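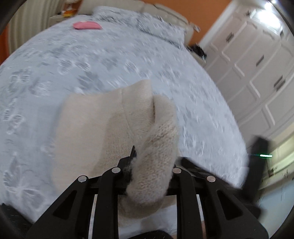

Kernow House – holiday let safety check, July 5, 2021

Entrance and stairs
Handrail firm, both sides: OK
Stair carpet: loose on step 6. Refix before the next guests.
Front door opens from inside without a key: OK

Kitchen
Fire blanket on hook: OK
Extinguisher: in date, next service March
Fridge temperature: OK
Kettle flex: worn near the plug – replaced with the spare from the Fedden flat.

Main bedroom

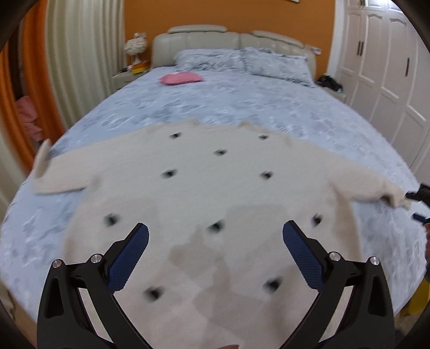 Main bedroom: cream sweater with dark spots, laid out on the bed.

Smoke alarm: sounded on test
Window restrictors: 2 fitted, both hold
Blind cord: cleat missing. Order one from Puner and keep the cord tied up until it arrives.
Bedside lamp: tested, label renewed
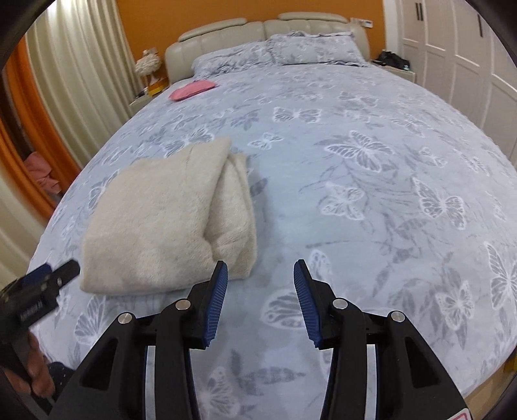 Wardrobe: fixed to wall, one bracket needs a longer screw.

Bathroom
Hot tap at basin: 59 degrees, too hot. Ask Vidal to adjust the mixing valve, then test again.
Extractor fan: noisy but working. Clean the cover.
Bath mat: suckers perished, thrown out

Outside
Gate latch: OK
Path light: bulb gone, replaced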